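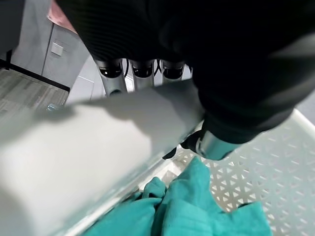 White plastic baskets, who else is a convert?

Forum: Laundry and Bathrooms
Posted June 3, 2021

andusden_attic wrote:
I gave up on my cloth hamper and I'm so happy with a plain white plastic basket! Air gets through the holes, you can rinse it in the tub, and the rim is thick enough that it doesn't bite your fingers when it's full. I keep colors to a basket now – one teal thing and one black thing can share, whites wait their turn.

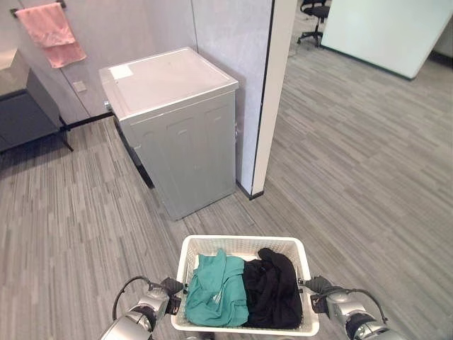 It also means I never carry more than I can see over, and the stairs at our place are steep. Small loads, more often. My knees love it.

vurnska12 wrote:
Small loads are a waste of water, sorry. I fill the drum and run it 3 times a week. Love the basket though, mine has been going since October and still looks new.

Rostyslav Didenko wrote:
Depends on the machine, vurnska. Ours weighs the load and cuts the water down. My gripe is where the basket goes. On the floor it collects every bit of fluff, so I'm all for a low stool. Ours lives by the toilet and I wouldn't move it for anything!

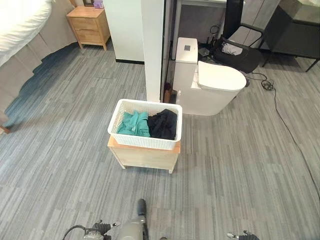 Basket on the wood stool, teal on the left, black on the right

lanberg_lou wrote:
Next to the toilet?? Clean clothes? No thank you.

Rostyslav Didenko wrote:
Lid down, what's the problem :)

andusden_attic wrote:
Ooh, I like the stool – no bending! What height is yours? I have an old step stool in the shed that might do if I sand it.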